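I work at Prarnard, in the sorting and packing hall in Lyons. Many friends ask me how it is now with the robot arms, so I write it here in some posts. It will be a bit long, sorry.

In January we were 15 people who picked parts by hand. It is simple work. You look in the bin, you take a piece, you put it where it belongs. After some years your hands know it and your head can think about dinner.

Then the company bought the picking system from Groso. The software is called Clidar. My first thought was the same as everybody's: who goes home?

Until today, no one was fired. Two people moved to the night shift and three retired, and their places were not filled again. I want to write this correctly. It is not the same as "no jobs lost".

My own job is now called cell operator. I prepare the bins, I watch the picks, and I write down when a pick fails and how. Before, I was tired in the shoulders. Now I am tired in the eyes.

The test cell is where I spend my mornings. We use plain wooden sticks there before any real parts go in.
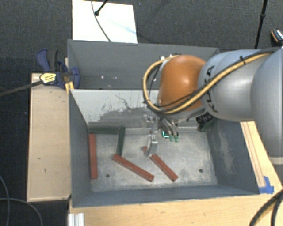

Red and green sticks in the bin, gripper over one of the reds.

Sticks look like an easy job. But when one lies against another, or close to the wall, the arm often has to think longer, and sometimes it takes the wrong angle. For a person this is nothing. You push with one finger and it is done.

Last month the log showed 1,701 picks for my cell. Around 2 in every hundred needed a hand from me. My manager is happy with this number. I am also happy, but a little less each time it goes down, you understand.

Birdie Mahmoud trained me when I was new. She could feel a bad part with closed eyes. She asked the engineers where the machine keeps this knowledge, and they wrote her question down very politely. I still wait for the answer.

What I miss most is the talking. At the old table we stood face to face. Now every cell has its own operator, and the next person is too far for a normal voice.

Arlo Sorensen from our shift asked for a common break at 10 in the morning, when all cells stop together. We got it. It is only 15 minutes, but it changed the mood more than the new chairs did.

What I would like next is training that gives us a real paper at the end, one that another company will also accept. We have asked for it two times. If your workplace has something like this, please write me how you got it.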